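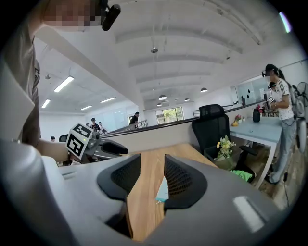

Gindmont hand-held gripper kit, trial notes
1 May 2019, Brusville, upstairs

Second entry on the Gindmont loaner. The first entry covered unpacking and was mostly complaints about foam. Sumathi has asked that this one contain information.

Where we are: the kit is on trial, the quote is on Nandini's desk, and the Figueiredo people want to know by the end of the week if we can supply two-handed tabletop demonstrations for their arms or if they should go and bother somebody else. I said I'd write up the hardware side. Nandini is doing the costing, and Standuvgate (the software half of the package, sold separately, naturally) gets its own section further down.

Grippers

They're better than the brochure, which is a sentence I don't get to write often. The housing is grey plastic, matte, and feels like something that has been dropped in development and revised accordingly. The finger pads are black with a fine mesh of perforations on the inner face. I had assumed that was styling. Sumathi thinks it lets the pad give a bit when it closes on something awkward. The manual, all 91 pages of it, has no opinion.

One gripper with its marker cube and battery comes in at 996 g on the kitchen scale. The spec sheet says "under 1 kg", so full marks for truth and none for generosity. You don't notice it for the first few tasks. Then you notice it in the forearm, then in the shoulder, and then you start resting your elbows on the table and the recordings get a distinctive sag in them that Figueiredo would be paying for. Suggest we swap operators often and put it in the procedure as a rule. If it's left to people's judgment they'll all be heroes until lunch.

Trigger travel is long. Fine for mugs, annoying for anything small. I kept closing on a soft object well before I thought I had, then closing some more out of spite. There's a tension screw under the grip and it does help. The right-hand unit was set much stiffer than the left when it arrived, so whoever had the loaner before us was either strong or very patient.

Wiring is the weak spot. The cables along the body are held by clips that hold until they're asked to. I've put tape over the two worst ones. If we buy, I want the clips replaced and I want it in writing.

Marker cubes and tracking

The cubes go on with a single thumbscrew. The patterned faces need to stay clean and flat, and they need to stay in view of the head camera for a good part of each take. In practice this means learning to work with your wrists slightly more presented than is natural, like a waiter with two trays. It becomes habit. I caught myself opening the fridge that way.

Things that upset the tracking, in the order I discovered them:

Thumb over a marker face. Easily done when picking a gripper up in a hurry.
Overhead lights reflecting off the laminate on the spare cube. We've gone back to the matt ones.
Reaching across yourself so one gripper covers the other. The software marks this as "occlusion, mild" even when it has plainly lost the plot.
Turning your head to answer a question. The head camera goes with you. Please stop asking operators questions.

The last one accounts for more spoiled takes than everything else put together. We've agreed that people wearing the head unit are to be treated as if they were on the phone to the bank.

Calibration takes 10 minutes if you follow the card in the lid and a good deal longer if you follow the manual, which has the board facing the wrong way in its diagram. I've written THE CARD on the inside of the lid with an arrow. Do both grippers in the one session. Doing left in the morning and right after lunch produced a pair of hands that believed they were standing in different rooms.

Task notes

We're using household items because that is what Figueiredo asked for, and the list they sent reads like somebody emptied a kitchen drawer on to the page. Rigid things are easy. Cloth is where the kit earns or loses its money.

Oven mitt, flatten and turn over: good with two grippers, provided you pinch near the cuff. Pinch at the thumb and you spend the rest of the take folding a thumb.

Pen, pick up from a bare surface: poor. The fingers are curved and the tips meet a bit above where you want them. Nudging the pen on to the edge of something soft first gives you somewhere to get under it. Is that cheating? I asked Nandini and she said it's a strategy, which I took to mean she's writing the invoice.

Small figurine, move and stand upright: fine, slow. You can't feel when it touches down. I kept letting go a hair early and watching it think about falling over.

Cloth, fold in half: good once the tension screw is backed off. Both corners lift together more often than I expected. The pads grip cloth far better than they grip anything shiny.

Handing an object from left to right: this is the one they care about and the one that shows up beginners fastest. The trick is to stop one hand entirely. Everybody wants to meet in the middle with both moving, as if passing a plate at Christmas, and the cubes end up hiding each other at exactly the moment that matters.

Across the session 31 takes were thrown out by the software and I went back through those by eye afterwards. Most deserved it. A handful looked perfectly decent and were rejected for starting before the ready tone, a tone that can't be heard over normal conversation. Sumathi has found the volume setting. It was in a menu called Appearance.

Working height matters more than I'd have guessed. Standing at the long table with the objects near the front edge gives the best view of the markers and the worst back. Sitting is kinder, but the elbows hit the armrests, so use a chair without arms or drop them right down.

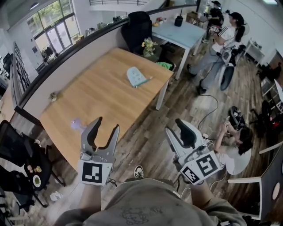
Does the kit need a robot on hand while you record?
The grippers record on their own. The arm only comes into it later, when the data is used for training or played back, so a demonstration session needs the grippers, the head unit, a charged base station and a table.

Moving that question up here because three different people at Figueiredo sent it to me and I'd like somewhere to point.

Standuvgate

Does what it claims, in the order it feels like. Import is quick. Playback of both hands against the head camera is very good, and it's the part I'd miss if we sent everything back tomorrow. You can scrub to any point and see the gripper opening as a curve under the video, and mistakes that felt invisible at the time show up in the curve like a pothole.

The labelling side is less lovely. Task names can't be changed after import without exporting and importing again. I know this because for most of the afternoon a task was called "oven mit" and now it always will be. Pick names before you start and let someone who can spell type them.

Export worked to our own format on the second attempt. The first attempt produced a folder with the right name and nothing in it, along with a green tick. I have raised this with Gindmont support, who replied inside the hour and asked if the tick was green. It was. They're looking into it.

Licence is per seat and billed yearly. It renews in January whatever month you sign up, so buying now means paying a full year for the rest of this one. Nandini has opinions about this and has put them in an email with no adjectives in it. I'd wait for the reply before anyone gets attached.

Batteries and charging

Each gripper got through a morning on one charge. The head unit didn't, quite. It gives a low battery warning by flashing a light on its outside, where the wearer can't see it. A spare head battery should go on the order.

The charging dock will happily show a gripper as charging when it's seated crooked and taking nothing. Push down until it clicks. If it doesn't click, take it out, swear moderately, try again.

Comfort

The head unit sits under a cap without trouble and the cap stops the strap from migrating. People with glasses managed. After a long stretch the front pad gets warm and leaves a mark on the forehead that lasts into the evening, which my family found very interesting.

Where I've landed, for now

Hardware: I'd take it. The grippers are solid, the pads are good, the tracking is forgiving once you learn its few grudges. Clips need sorting and the trigger tension should be set before the units leave the factory.

Software: take one seat, see if the export problem goes away, and talk about a second seat after the renewal date has been argued over. Playback alone nearly justifies it.

Training: allow half a day per operator before any of their takes go to a client. Mine from the first morning are unusable and I'm keeping them where Sumathi can't find them.

Still to do

Repeat the pen pickup with the thinner finger tips, if Gindmont ever sends them. They're in the catalogue and "between batches".
Check whether a marker cube can be refitted without a full recalibration. Support says it can. The manual says it can't. The card in the lid is silent.
Get the trial extended. Ask nicely. Nandini to do the asking.
Write to Figueiredo with two sample handovers and one cloth fold, rejected takes left out.
Find the other hex key. It was in the lid pocket when we unpacked, and the tension screw on the left unit needs another quarter turn before anyone uses it again.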